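Home Guides Workshops Visits About Contact

How to Run a Robot Demonstration at Your Open Day

Reading time: 4 minutes
Last updated: 14 September 2020

When our lab at Brenus first opened its doors to the neighborhood, I thought the hard part would be the robots. I had spent two weeks fussing over them, and on the morning itself they behaved like lambs. What I had not thought through was the people! Where do they stand, what do they look at while an arm is getting into place, who answers the little boy who wants to know if it can make a sandwich? We had 225 visitors that first time, in a building that had never held half as many, and I went home with no voice at all. So this guide is what I have worked out since then, with a great deal of help from Noura Boutros, who runs the demonstrations with me now and is much more patient than I am.

1. Choose one task and stick with it

You will be tempted to show everything. Please don't. Pick a single job that a visitor can understand from the doorway, and let the robots do it over and over. Ours is handling clear plastic sheet, the floppy kind that bows in the middle when you hold it by the edges. Everybody has wrestled with something like it at home, so you hardly need to explain why a machine might find it awkward. Boxes and blocks are easier to set up, but I find people drift off after the second block.

Clear material is a bit of a risk, I'll admit. It throws back whatever light is in the room, and people toward the back may have trouble making out where it is. Try it under the lights you will really have on the day, at the same hour if you can manage it.

2. Lay out the room before you touch the software

Walk the route your visitors will walk. Ours come in by the stairs, pass the coat rack, and stop at a line of tape on the floor. Put the tape well outside the reach of the arms, and then move it back another good step, because children lean. We hang something dark behind the work wherever we can, which helps clear plastic show up and keeps people from watching the coffee line instead.

Leave the operator a clear path to the stop button. This sounds too plain to write down, and yet at our November evening the year before last I found a stroller parked squarely in front of mine. (A very nice stroller, and a very nice family, who moved it right away.)

3. Keep a desk nearby for the screens

If you have a plot or a status window running, set it close enough that you can point to it while you talk. People like to see that the numbers have something to do with the movement. You don't need to explain every line. Noura picks one curve, says what makes it go up, and leaves it at that, and she gets better questions than I ever did with my long speech.

4. Write a short script and say it out loud

Nine minutes is plenty. Ours goes: hello and where to stand, what the task is, one full run without talking, one run with talking, and then questions. That silent run was Noura's idea and I fought it -- I am a talker, as you may have noticed -- but folks really do watch more closely when I hush.

5. Let people see the grip up close

Do this part with the arms stopped. Invite small groups forward, four or five at a time, and show them the pads on the jaws. Tell them what you are asking the grippers to do: hold on firmly enough to keep the sheet, and gently enough that the edge doesn't crease. With a long sheet, the dip in the middle is what I like to talk about, as it changes with every little move of the jaws at its edges.

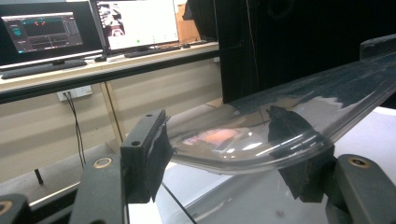
6. Have a spare of everything that bends or wears

Bring more sheet than you think you will need, and spare finger pads, and the right screwdriver in your own pocket. We label our boxes by task, so the Clesa box has the pads and fittings and the Weketti box has the cables. The Mak box was meant for tape but is mostly full of pens now. When something does go wrong, stop the arms, say so cheerfully, and let people watch you fix it. Some of them will like that best of all.

7. Finish with the questions, and write them down

Keep a notebook by the door and jot down what people asked as they leave. Next year's script comes straight out of it. And yes, the sandwich question comes up every single time, so you may as well have an answer ready.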